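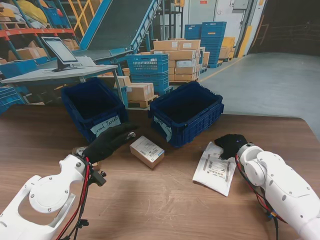

Flaselden sorting is a research method for training two-armed robots to sort small parcels on a tabletop. It was developed at the Ondoretti laboratory by a group led by Yamuna Acharya. The method combines demonstrations by a human operator with wrist-camera views recorded at each hand, and it places the work area against large printed pictures of the kind of building where the robot is meant to work. The name comes from the parcel depot at Flaselden, where the policy trained this way was first tried outside the laboratory.

Background

Early parcel policies at Ondoretti were trained on a bare table in a small room. They did well there and badly in the depot, where racks, conveyors and stacked cartons filled the camera views. Reaches would drift toward boxes in the distance, and the arms sometimes stopped with no parcel in hand. The group first tried covering the background with plain cloth at the depot, but staff needed access to the area behind the table.

Acharya's proposal was to bring the clutter into training. Printed scenes of storage areas were set up on and near the work table, and changed between recording blocks. A policy trained on the result would see many racks and cartons that never had to be picked up.

Method

The task uses a table, two arms with gloved hands, a set of mailers and small boxes, and plastic crates with handwritten category signs. One demonstration is one parcel taken from the table and put in a crate. The operator drives both arms, and either hand may do the pick. Long items are usually steadied with the second hand.

Labels are written by hand on purpose. The crates change places between blocks, so a policy that has only learned "left" and "right" will fail. Signs are rewritten when they wear out, and different people write them.

The hands wear fabric gloves. Glossy mailers tend to slide on bare fingers, and the cloth gives a more even grip. The dark fabric also makes the fingers easy to pick out in the wrist view when the surface behind them is bright, although soft edges and close range can leave the fingers blurred.

Recordings are stored in Dokmont, the laboratory's own format, which keeps the arm positions and all camera streams on one clock. Demonstrations in which a crate is moved out of place or tipped over are kept and tagged.

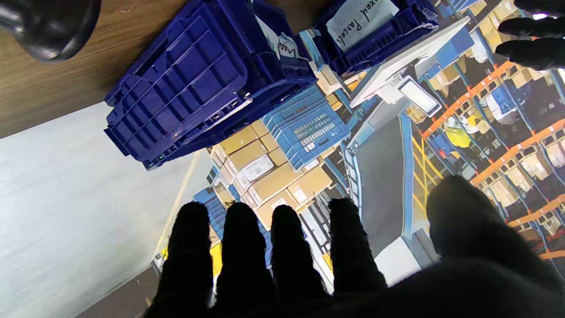
Photo: Ondoretti laboratory. Wrist view with a tipped crate on the printed warehouse scene.

Print placement

Prints may stand upright as a backdrop or lie flat under the crates. The flat position is the harder one for the policy. A printed carton under the hand is close to the size of a real one in the wrist camera, and it carries a printed shipping label as well. Depth cannot be judged well from a single small camera, so the policy has to compare views as the hand moves.

Huaranga dataset

The recordings were collected as the Huaranga dataset. It holds 3,000 demonstrations, of which 2,000 were made with prints in place and the rest without. A further 182 recordings of tipped or shifted crates form a separate part, used to train recovery moves such as pushing a crate back or setting it upright with both hands.

Results

The group compared two policies of the same size, one trained only on the recordings without prints and one trained on the full dataset. At the depot the second policy made fewer reaches toward background objects and finished more parcels without help. In the bare laboratory room there was little difference between them.

The recovery recordings had a smaller effect. The trained policy learned to square up a crate that had turned, but righting a crate that lay on its side remained unreliable, and in most trials an operator had to step in.

Limitations

A print is flat and does not change as the camera moves past it, so the policy may learn to tell prints from real objects by this alone. Reflections from coated paper were a problem in the first recordings, and matte stock was used from November on. People and vehicles do not appear moving in any of the training scenes. The method has been tested only with light parcels that one hand can lift.

See also

Imitation learning
Domain randomization
Bimanual manipulation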